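Hanik Window-Front Storage Box, Open Top

Sold by Amix Packaging and Storage
Colour: natural brown
Sold flat, in bundles of 17

Product overview

The Hanik Window-Front Box is an open-top corrugated cardboard box with a clear plastic panel set into the front wall. It is made for shelves and benches where people need to see what is left in a box without lifting it down. Common uses are small hardware, craft supplies, seed packets, school stationery and spare parts.

The box has no lid. Stock goes in and comes out through the top, and the front window stays closed at all times. If you need a box that can be stacked when full, look at the Belmonte Lidded Box, which uses the same board but has a solid front.

The window

The panel takes up most of the width of the front wall. A margin of board is left on each side and a narrow strip runs underneath, so the front edge keeps its shape when the box is slid along a shelf. The plastic is clear and will pick up reflections under strong overhead lighting. In a shop aisle it reads best when the lights are slightly in front of the shelf.
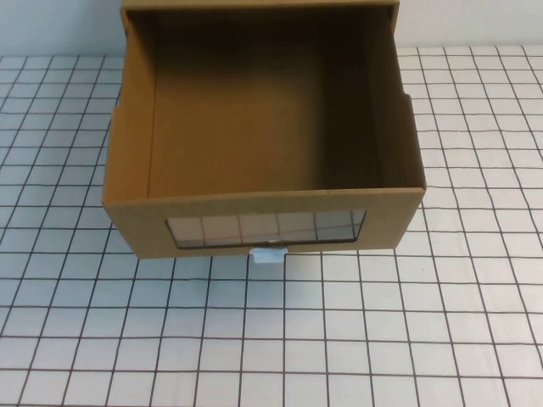
Hanik Window-Front Box, empty, on a gridded tabletop.

Board and finish

The board is uncoated inside and out. It takes a marker, a stamp or a paper label. Vinyl labels will stick but tend to lift the top layer of paper when they are peeled off, so we suggest paper labels for anything that changes often. The narrow strip under the window suits a shelf-edge label cut down to fit. Longer labels can go on the side walls.

Because the board is uncoated, the box should be kept dry. It is not suitable for cool rooms, outdoor sheds with a leaking roof or direct contact with unwrapped food.

Load and shelf use

Recommended maximum load is 7 kg, spread evenly across the base. Loose metal parts such as bolts and washers get heavy quickly, and a box filled to the brim with them will be over this figure. Half-fill the box or use the Belmonte in the heavy-duty board.

Do not push from behind the window when moving a full box. Hold it by both side walls or support it from underneath. The panel is there for viewing and does not add strength.

Assembly

Boxes arrive flat with the window already fitted. Fold the side walls up along the creases, bring the front and back walls in, and press the corner flaps home. Run a strip of tape along the underside of the base if the box will be carried while full. Allow the box to sit square on a flat surface before loading it. If one corner stands proud, open the flaps on that side and fold them again.

A protective film covers some windows in transit. Peel it off from a corner once the box has been put together.

Customer notes

"We changed over the fasteners wall in August and the staff stopped pulling down boxes to check them. The board marks a bit where trolleys bump it, but we expected that."
Rommel Tan, Pestell Hardware

"Good for the art room. I would like a smaller size for brushes and pens, as these are a bit roomy for that."
Alfredo Padilla

A smaller size is being looked at. There is no release date yet.

Ordering

Bundles ship flat on the next available run. Orders of 6 bundles or more are palletised and strapped at no extra charge. For quantities over 280 boxes, contact Jerome Dumlao in trade sales for a quote and lead time. Printing on the side walls can be arranged on trade orders only. Artwork should be supplied in a single colour.

Individual boxes are available from the Amix counter for customers who want to check the fit on their own shelving first. Ask for Rodel Cabrera.

Returns

Unopened bundles can be returned for a refund or exchange. Boxes that have been folded, taped or labelled cannot be returned unless they are faulty. If a window has come away from the board or arrived cracked, send us a photo with your order number and we will replace the box.

Recycling

Pull the plastic panel off before putting the box in the cardboard recycling. Check with your local council about the plastic, as collection rules differ between areas.

Page updated March 24, 2025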